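Thread zum Wäschefalten, weil nach dem letzten Post ein paar Fragen kamen. Ich schreibe auf, wie ich es mache. Dauert etwas länger.

Ausgangslage: kleine Wohnung in Dundville, kein Tisch, der groß genug wäre. Gefaltet wird auf dem Bett. Vorher wird das Bett gemacht und die Decke glattgezogen, sonst rutscht alles in die Falten.

Sortiert wird am Wäscheständer, beim Abnehmen. Ein Stapel Oberteile, ein Stapel Hosen, Socken und Unterwäsche in die Schüssel. Handtücher kommen direkt in den Schrank im Flur, die laufen bei mir nicht über das Bett.

Reihenfolge auf dem Bett: erst die dicken Sachen, dann die dünnen. Dicke Sachen nehmen am meisten Platz weg und sind am schnellsten fertig. Danach sieht der Haufen schon halb so groß aus.

Bügelwäsche gibt es bei mir kaum noch. Zwei Hemden, die hängen auf Bügeln im Bad und werden dort auch trocken.

Jetzt zu den dunklen Stricksachen und Sweatstoffen. Die mache ich anders als T-Shirts. Einmal der Länge nach zusammenlegen, mit der flachen Hand ausstreichen, dann von unten in drei Teile. Nicht fest drücken, sonst hat man nach einer Woche im Schrank eine Kante quer über dem Bauch.

Flauschiger Stoff hat den Nachteil, dass er auf einer flauschigen Decke hängen bleibt. Ziehen bringt nichts, dann verzieht sich die untere Lage. Anheben, Luft drunter, neu ablegen. Meine Bettdecke ist die mit den Blättern und Farnen, heller Grund, da sieht man bei schwarzen Sachen wenigstens gut, wo der Rand liegt.
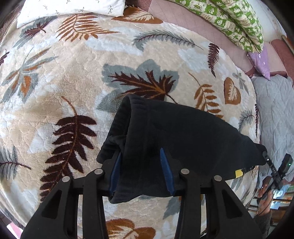 Madhu Chaudhary schreibt dazu, dass bei schwarzem Stoff auf heller Decke hinterher überall Fusseln sind, und zwar in beide Richtungen, und ob ich nicht lieber ein Laken drunterlegen will.

Stimmt mit den Fusseln. Laken habe ich probiert, das verrutscht auf der Decke ständig. Ich gehe am Ende einmal mit der Kleiderbürste über die Sachen und schüttle die Decke am Fenster aus. Reicht mir.

Eingenähte Etiketten lasse ich drin, wenn sie nicht kratzen. Beim Falten helfen sie sogar, bei ganz schwarzen Sachen erkennt man am Etikett, wo innen und wo außen ist. Auf links gedrehte Teile drehe ich vor dem Falten um. Manche lassen sie so im Schrank, ich vergesse es dann morgens und laufe mit den Nähten nach außen zur Bahn.

Ärmel: bei dicken Pullovern gerade nach unten auf den Körper legen, nicht über Kreuz. Über Kreuz gibt in der Mitte einen Knubbel und der Stapel kippt.

Hosen aus Sweatstoff: Bein auf Bein, den Schritt nach innen klappen, dann zweimal halbieren. Bündchen zuletzt nach oben, damit man im Stapel sieht, welche es ist. Ich habe mehrere dunkle, die sehen gefaltet gleich aus.

Zum Stapeln: höchstens so hoch wie das Fach minus eine Handbreit. Im Schrank von meinem Vormieter waren die Fächer viel zu niedrig, jetzt steht da einer von Peteck, Böden verstellbar. Damit komme ich gut klar. Die schweren Sachen unten, T-Shirts auf Augenhöhe.

Weil gefragt wurde: Nein, hochkant in Schubladen mache ich nicht. Bei T-Shirts geht das bestimmt gut. Dicker Strick fällt um, sobald man ein Teil rausnimmt, und dann liegt alles schief.

Waschen tue ich die schwarzen Sachen auf links bei 30 Grad, flüssiges Waschmittel, wenig Schleudern. Kein Weichspüler. Trockner habe ich nicht, im Keller steht einer vom Haus, da kostet ein Durchgang 2 Euro und die Sachen kommen voller fremder Haare raus.

Im Winter brauchen dicke Sachen auf dem Ständer gut zwei Tage. Am Bund und in den Achseln fühlen, ob noch was klamm ist, bevor es in den Schrank geht. Ich hatte letztes Jahr einen muffigen Stapel und musste alles noch mal waschen.

Für einen normalen Korb brauche ich mit allem etwa 25 Minuten. Socken nicht mitgerechnet, die mache ich abends beim Fernsehen.

Sachen, die ich beim Falten in der Hand habe und den ganzen Winter nicht getragen habe, kommen in eine Tüte neben der Tür. Die bringe ich Ende Februar nach Amholm zur Kleiderkammer. Im Moment liegen ein Pullover und ein Schal drin, der Pullover wird wahrscheinlich noch mal rausgeholt.

Bettwäsche und Spannbettlaken sind ein eigenes Thema, dazu schreibe ich was, wenn ich das nächste Mal abziehe.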